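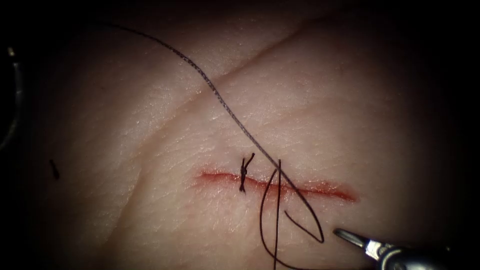
Re: Jundley swimming afternoons, places for February

1 min read

Search the list archive Search

Hello everyone,

What a lovely lot of replies! Yes, the warm pool is ours again, and the hoist has been serviced, so anyone who missed out in the autumn can come back. The new changing bench is in too (wider than the old one, and it goes up and down without that awful groan).

On 4 January 2022 Nandi Kekana wrote:
> Could someone confirm whether the Tukent minibus is still
> picking up from the day centre? Two of our members use
> powerchairs and can't manage the ordinary bus. Also, is
> there a charge for carers going in the water?

Nandi, the bus is running and it takes two powerchairs at a time, so your pair can travel together. Please ring the office with the chair widths before the first trip. Carers go in free, and they're very welcome to sit out with a cup of tea and a magazine instead!

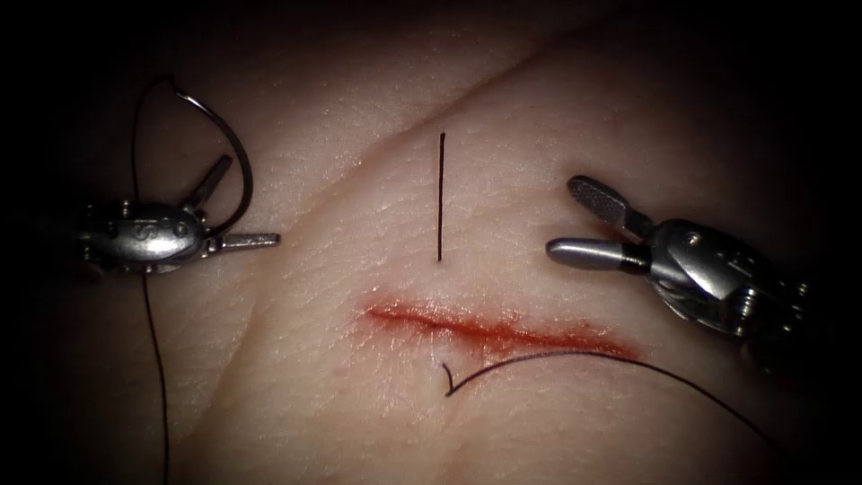 Practice pad, with an instrument on either side

Now the money. The quiz and the sponsored push raised £2,555 between them, which is brilliant. Hiring the pool costs us £375 a month, so we're covered well past Easter. We had 47 people in the water last term and I'd love to see more, especially from the Walluveo side of town, where there's so little on in the afternoons.

Forms are at the front desk or I can post you one. If you need large print, just say. Bring a towel and a pound coin for the locker.

See you at the pool!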